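Filed under: Outdoors, Rubbish & Recycling

Last updated: 2018-06-04

A year of other people's cans

I started picking cans up off my lane last September, meaning to do it for a fortnight. My back has some opinions about how that went.

I should say first that I like a can of pop. I like the noise it makes and I like it very cold with a cheese sandwich, and I have never once managed to pour half of one away and put the rest in the fridge like my mother does. So please don't read this as a telling-off from somebody who drinks only nettle tea. I'm just a person with a hedge, and the hedge was full.
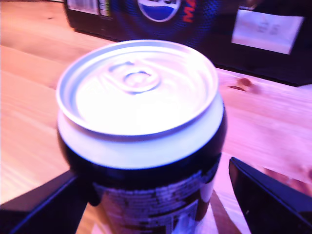
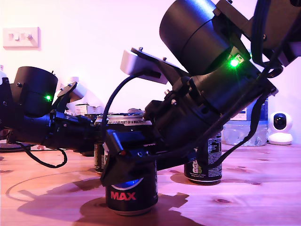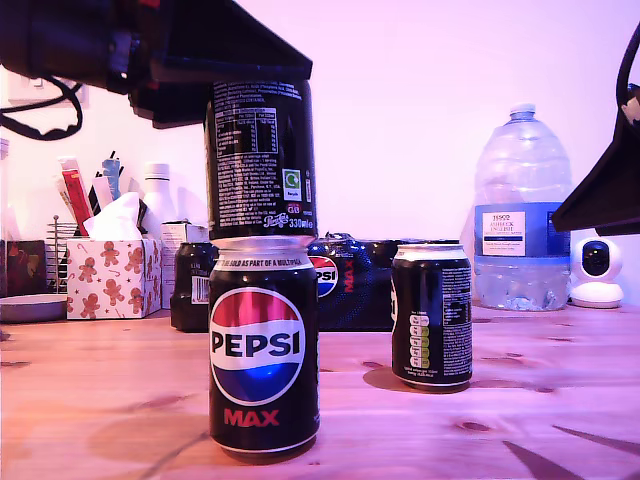 The lane runs from our house down to the main road, past the old Oláh yard and then a long stretch of hawthorn with a ditch on one side. It's a cut-through. People use it to dodge the lights, and there's a dip just before the junction where everybody has to slow down, and I think that's where the windows come down and the arms go out. I found most of my haul within throwing distance of that dip. Left-handers are rare, judging by the verges, or else passengers are the worse offenders!

The first morning I took one carrier bag and filled it before I reached the yard. I went home and got a proper sack, and then another, and by lunchtime I had scratches up both arms and a feeling somewhere between fury and the sort of pleasure you get from weeding. Then I did what I always do, which is write it down. I had a spare notebook. I ruled some columns. My husband saw the columns and went quietly out to the shed.

So, the total, as of last weekend, is 2,342 cans. I know! It's one lane. I've tested every single one with a fridge magnet shaped like a pineapple, and 2,135 of them were aluminium (the magnet doesn't stick), with the rest steel, mostly older and rustier and mostly from the bottom of the ditch. Some of those had clearly been there for years. I had one with a ring pull of the kind that comes right off, which made me feel very sentimental for somebody standing in a ditch.

I got a bit obsessed with the magnet for a while. Réka Bíró, who runs the scrap counter where I take my sacks, laughed at me for it, as she has a machine that sorts them in seconds, but she let me have a go at guessing each sack's weight and I'm getting good. You need a frightening number of cans to make a kilo. She also gave me the best advice I've had all year, which was to stop stamping on them in the lane. I'd been squashing them flat to save room and every one of them squirted something old and brown up my trouser leg. Tip them out first, she said, and leave them upside down on the grass while you do the next few yards. Wear gloves as well, the thick rubbery kind. Check for slugs. Check again for slugs.

What surprised me was how much the lane changes with the seasons. In winter you can see right into the hedge and you think you've cleared it, and you feel marvellous. Then the nettles come up in spring and you can't see a thing, and you begin to suspect the whole business is carrying on without you underneath. I picked up 1,410 of my cans before the leaves came out. Since then I've been going more by ear, kicking along the verge and waiting for the clink.

There's a serious side to it too. I found a shrew in one in February, dead, and I've felt differently about the ones tucked deep in the grass ever since. They crawl in for the sugar or the shelter and the sides are too slippery to get out again, especially if it's lying at a tilt. I do those ones first now.

People ask whether a deposit would fix it. I've come round to thinking it would help a lot. Dionysis Christodoulou, two doors up, isn't so sure. He reckons anybody who'll throw a can out of a moving car will throw a few pence out with it. Maybe, but I told him there'd be a queue of ten-year-olds in that ditch by Saturday teatime, and I'd have been at the front of it at that age, elbows out. We've agreed to differ, and he now brings me the ones from his end in a bucket.

I don't do it every day. I go on Monday mornings, when the weekend's crop is in, and again if I'm walking down for the paper. It takes me an hour if I don't stop to talk and I always stop to talk. The scrap money is pitiful and goes on biscuits.

Last week I had only 3 cans between our gate and the yard, and I stood there like a fisherman on a bad day. I went down to the dip to cheer myself up and filled half a sack.

Related articles

Gleice Nogueira on mending a dry stone wall in the rain
What's living in your ditch?
The best gloves for brambles, tested on brambles
Letters: more on hedge cutting, and a reply from Viktória Juhász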